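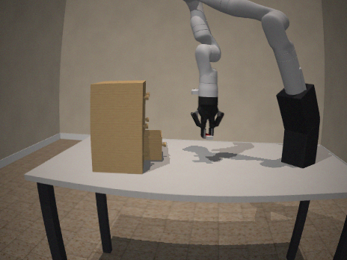 *Por Formação Skirnance, curso de enfermagem perioperatória. Apontamentos da aula 6, quarta-feira, sala Trerik*

## Enxertos de pele: escolha, fixação e vigilância

Na aula passada ficámos na preparação do leito. Retomo neste ponto, com uma correção: no esquema distribuído, a camada indicada como hipoderme é a derme reticular. Peço que corrijam à mão.

Um enxerto é pele separada por completo da sua irrigação. O retalho, pelo contrário, leva consigo o seu pedículo ou é ligado a vasos novos por microcirurgia. Os alunos confundem muitas vezes os dois termos nos registos, e a vigilância no pós-operatório é diferente.

### Espessura parcial e espessura total

O enxerto de **espessura parcial** contém a epiderme e uma parte da derme. A zona dadora, em geral a coxa, cicatriza sozinha a partir dos folículos e das glândulas que ficaram. Pega com mais facilidade num leito modesto, mas contrai mais com o tempo e a cor fica com frequência diferente.

O enxerto de **espessura total** contém a derme inteira. Contrai menos e é preferido na face, por exemplo na pálpebra ou na ponta do nariz. A zona dadora (atrás da orelha, região supraclavicular) fecha-se com sutura, o que limita o tamanho.

### As fases da integração

- **Embebição:** o enxerto vive do exsudado do leito, por difusão. Dura até 2 dias.
- **Inosculação:** os capilares do leito e os do enxerto encontram-se.
- **Revascularização:** entram vasos novos e a cor passa, pouco a pouco, de pálida a rosada.

Na primeira fase o enxerto não tolera nem líquido por baixo nem movimento lateral. Hematoma, seroma, cisalhamento e infeção são as causas de perda que devem saber explicar no exame.

### Caso para discussão (clínica Wistier)

Doente de 79 anos, com defeito na asa do nariz depois da excisão de um carcinoma basocelular. Toma um anticoagulante oral. Recebeu enxerto de espessura total da região pré-auricular, fixado com penso compressivo atado. No segundo dia o penso está manchado, sem cheiro, e o doente não se queixa de dor.

Preparem por escrito, para a discussão:

1. Que informação pedem antes de tocar no penso?
2. Quem decide se o penso se levanta mais cedo?
3. Como registam a mancha, de modo que o turno seguinte possa comparar?

Na terceira pergunta, não aceito «penso um pouco repassado». Quero a hora, o limite desenhado e a cor.

### Zona dadora

A zona dadora parcial dói, muitas vezes mais do que a zona enxertada — isto deve ser dito ao doente antes da cirurgia. Se o penso está aderente e seco, não se arranca.

### Leitura

Caderno Hunt, capítulo sobre cobertura cutânea. A resposta ao caso tem no máximo 900 palavras e entrega-se no início da próxima aula.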